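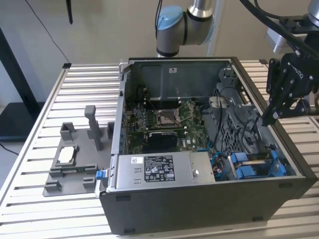

Fig. 1. Bench setup for the disassembly task: open tower, parts fixture to its left, arm and gripper over the top.

Unit 2: Gathering demonstrations
Warraich Robotics Lab, course handout
February 20, 2025

Okay, so last time we talked about what a policy is, and I promised we'd get to where the examples come from. Short version: you make them, one at a time, and it takes longer than you'd like.

Our running case is the Flustine set, which is 329 demonstrations of people driving an arm through jobs on the inside of a desktop computer. I like it for teaching because a PC is a mean little workspace. Look at how deep the case walls are in Fig. 1, and how the cables loop over the drive cage. A gripper coming in from the side has to clear the wall, then the cables, and only then does it get anywhere near a part. Compare that to picking blocks off a flat table (which is what most of you did in the warm-up) and you'll see why I don't let anyone start here!

What counts as one demonstration

One demonstration is one job, start to finish, with a single goal you can say out loud. "Move the part from the fixture to the socket" is fine. "Work on the computer" isn't. Start recording with the arm at its home pose and stop when it's back there. If you pause to think for more than a couple of seconds, throw the take out and go again – the learner can't tell thinking from doing, and it will happily copy your hesitation.

Each take gets saved as joint positions, gripper opening, and video, all on the same clock. The Woletti logger handles the timing for you, but check it anyway. I once lost an afternoon of takes to a clock that had drifted, and I'm still a bit sore about it.

Vary the things that will vary

If the tower sits in exactly the same spot in every take, you've taught the arm a spot on the table. So nudge it. Turn it a little. Move the fixture too, and not always in the same direction as the tower. Swap in a different case when you have one. Lighting matters more than students expect, and the shiny metal of a power supply is a good test of that, so do some takes with the overhead lights off.

What you should keep the same: the camera, the home pose, and the naming of your files. Please, please keep the naming the same.

Keep the bad ones (some of them)

A fumbled grasp that you recover from is worth a lot. It shows the learner how to get out of trouble, and clean takes never do. Tag it "recovered" and keep it. A fumble that ends with the part at the bottom of the case is tagged "failed" and goes in a separate folder. We'll use those in April when we get to Flirnard, our success checker.

How many is enough?

I get asked this every term and I don't have a great answer. For a single job with small changes in position, a few hundred takes has been plenty for us. For mixed jobs we're aiming at 2,000 and I wouldn't be surprised if we need more. Plot your success rate as you add data. When the line goes flat, go vary something.

For next class

Record 2 short sets with your bench partner, one with the tower fixed and one with it moved between takes. Same job in both. Bring the logs and a half page on what you found hard to do consistently.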